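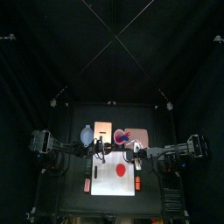 4. Preparing the table and laying out the things

Read this section after the walls and the roof of your Plulline table tent are standing. The steps can be made by one person, but the two wires are easier with a second pair of hands.

4.1 Fabric and wires

1. Hang the black fabric walls and pull them straight from top to bottom. Small folds are allowed. Gaps which let in the daylight are not.
2. Fasten the two thin wires on the diagonal, so that they cross near the middle under the black roof.
3. Tighten both wires little by little, first one and then the other, until they are taut.
4. Check the small pale brackets by hand. A bracket that turns must be tightened again.

CAUTION: Do not hang lamps, cloths or kitchen tools on the wires.

Note: Fabric from the Gandura store comes folded. Let it hang for 20 hours before you judge the folds.

4.2 The table

1. Wipe the dark table top with a soft cloth, damp but not dripping. Crumbs and dust are seen very quickly on a dark surface.
2. Dry it with a second cloth.
3. Keep the cables away from the places where you will put the bowls and trays.

4.3 The row

1. Start at the left end of the far side with the light blue plastic bowl. Turn it so that its small tab points away from you.
2. Place the other things to the right of it, in one horizontal row. Leave a hand's width between neighbors.
3. Stand back and look at the row from the near side. If one thing stands forward, push it back gently with two fingers.
4. Leave the near part of the table without dishes.

CAUTION: No single thing in the row may weigh more than 500 g when it is filled.

Note: A bowl of another color can be used, but please choose a light one. Dark bowls are difficult to find again on this table.

4.4 After use

Empty the bowl and wash it with mild soap. Leave the walls hanging. If the fabric smells of food, open the front for 6 hours.

Spare brackets are ordered from our Indville office under part number 363. The wires are sold only as a pair.

Text revised Feb 20, 2024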